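Ticket 882 — Kurgate site, label printer drops off network after lunch
Status: open, waiting on vendor
Product: Biwott label printer, Brorura print server

26th May, first entry
Front desk called it in. Printer goes offline early afternoon, comes back by itself maybe an hour later, then prints everything twice. Power cycle brings it back sooner but the double printing still happens. Same complaint from Kurgate back in April, closed as "resolved itself". It didnt.

Checked so far:
Cable swapped, no change.
Moved to a different wall port, no change.
Firmware is current according to the admin page.
Panel shows the network icon even while the server says offline — so don't trust the icon. 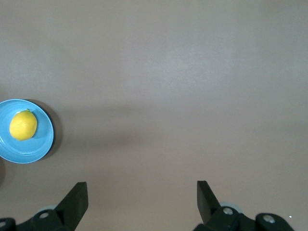 Server log is full of timeouts on that queue. 1,126 entries since the last cleanup, nearly all between noon and closing. Other queues on the same server look clean. Cleared the log so we start fresh.

Second entry
Found the address was handed out automatically, never reserved. Lease runs out middle of the day and the printer sometimes picks up a new one. Server keeps knocking on the old one. Set a reservation, rebooted printer, rebooted queue. Test page fine. Told the desk to leave it alone overnight and not press reset.

Third entry
Offline again right after lunch. Address did NOT change this time so the reservation is holding. Different problem or second problem. Sleep mode was set to deep, changed it to off. Setting went back to deep after a restart, had to save it 2 times before it stuck. Wrote that down for the Dellorora site, they have the same model. 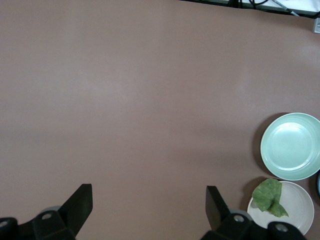 Why do jobs come out twice once the printer is back?
The server resends anything it never got a confirmation for, and the printer already has the first copy in memory. Turn off "retry on timeout" for that queue, then clear the printer memory from the panel before anyone prints.

Did both. Sent a batch of up to 3 labels per job, no doubles. Desk says fine for now.

Fourth entry
Stayed up all afternoon. Still one timeout in the log, printer recovered without help. Could be the switch in the back closet, that thing is old and the port light for this run blinks amber. Have not touched it, phones are on the same switch and the desk needs them during hours.

To do
Get a window after closing to move the run to a spare port.
Ask Brorura support if the retry setting survives thier next update.
Check sleep setting at Dellorora before they call us.
Leave this open untill the vendor answers, do not auto close like last time.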